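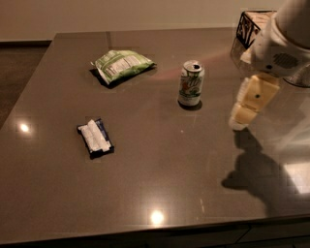 Anisa Pelupessy fand gleich zu Beginn, wir sollten die Ethikkommission zuerst behandeln und die Software ans Ende schieben, sonst säßen wir um fünf noch da. Kein Widerspruch, also so gemacht. Ich schreibe diesmal mit, bitte seht mir die Abkürzungen nach!

Protokoll Studientreffen Brasora, März
Dabei: Žofie Hrnčiar, Bo-ram Sun, Anisa Pelupessy, Marcelino Benítez und ich (Begoñe Calvo)

1. Änderungsantrag Ethik
Die Kommission will die Patienteninformation verständlicher haben, vor allem den Absatz zur zweiten Blutabnahme. Ich hatte den Text ja schon dreimal umgeschrieben (seufz), aber gut, Bo-ram liest ihn jetzt mit frischen Augen. Eingeschlossen sind bisher 173 Personen, geplant sind 223. Wer schon unterschrieben hat, bekommt die neue Fassung beim nächsten Termin vorgelegt.
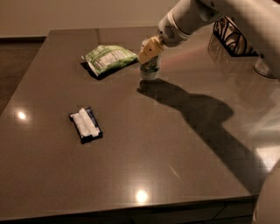

Beim Rekrutieren hängt es vor allem am Zentrum Illano, wo die Sprechstunde umgezogen ist und die Aushänge noch auf das alte Gebäude verweisen. Marcelino ruft dort an. Wir kamen dann auf die Ernährungstagebücher, und da brauchen wir endlich eine Regel für Kleinkram: So eine grüne Snacktüte oder ein kleiner weißer Becher taucht bei den einen mit Uhrzeit auf und bei den anderen gar nicht. Beschluss: Zwischenmahlzeiten kommen immer rein, auch die winzigen. Žofie ergänzt das Merkblatt.

2. Unerwünschte Ereignisse
Seit dem letzten Treffen 17 neue Meldungen, meist Kopfschmerzen und Übelkeit, keine davon schwerwiegend. Bei 5 fehlt noch die Einschätzung, ob es mit dem Prüfpräparat zusammenhängt. Ich laufe dem hinterher und melde mich, sobald alles da ist. 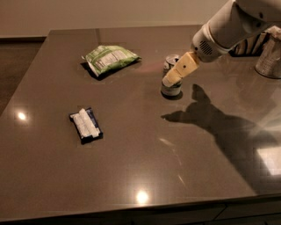 Marcelino meinte dazu, die Abbrüche müssten genauso sauber dokumentiert werden wie die Nebenwirkungen, mit Grund und Datum, »persönliche Gründe« reiche ihm einfach nicht. Da gab es ein bisschen Hin und Her, man darf die Leute ja auch nicht ausfragen. Wir fragen künftig einmal freundlich nach und schreiben auf, was kommt – auch wenn es »keine Angabe« ist. 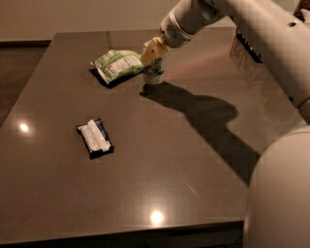

3. Datenbank und Sonstiges
Plolwood verschickt die Rückfragen immer noch doppelt. Bo-ram hat ein Ticket aufgemacht. Der Monitoringbesuch in Rweyemamu bleibt wie geplant, Anisa fährt hin und nimmt die neuen Ordner mit. Nächstes Treffen im April, wieder um 14 Uhr, Einladung kommt von Žofie.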